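4.2 Shelf picking with one hand occupied

The planner described in Section 3 was written for a robot with two free hands, a luxury that ends the moment anyone asks it to go shopping. In the basket task one arm carries and the other reaches. We kept the whole-body controller, Skelevden, unchanged and gave the task layer, Flotunska, a new constraint: the carrying wrist must stay in a box beside the pelvis, and the basket may not touch the shelf. Figure 3 shows the humanoid at the shelf with the basket on its left side.
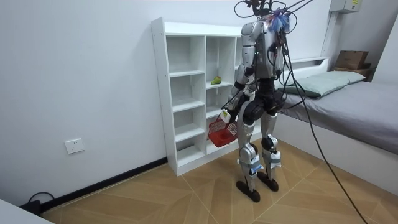
Figure 3. The humanoid facing the cubby shelf, red basket held in the left gripper.

The first version of the constraint was a hard one, and the planner honoured it by declaring most of the shelf unreachable. This was correct and of no use to us. Replacing it with a penalty on basket travel brought the lower cubbies back, at the price of some postures that Yanling Kang, who wrote the penalty, has asked us to describe as conservative. The weight was tuned by hand over one long Saturday and we make no claim that it is optimal.

Perception is simpler than we would like to admit. Lumenta fits the shelf as a grid of identical cells, then labels each cell as empty or occupied. White panels against a white wall give the depth estimator very little to hold on to – the front edges do nearly all the work – so the grid fit is run before the reach and again once the hand is close.
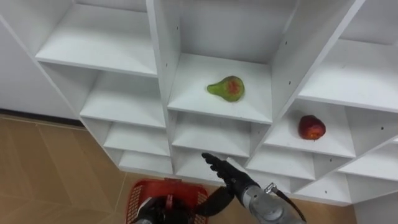
The second fit matters because the two disagree more often than their confidence scores suggest. When the offset between them exceeds 14 mm, Flotunska discards the planned grasp, pulls the hand back and asks for a new one. It will do this twice. After that it reports failure in a log message whose politeness we have since edited.

We trained the cell classifier on 3571 labelled crops, all with the grid already aligned. Its behaviour on a badly fitted grid is therefore a matter of temperament, and we return to it in Section 5 along with the Zullavach baseline.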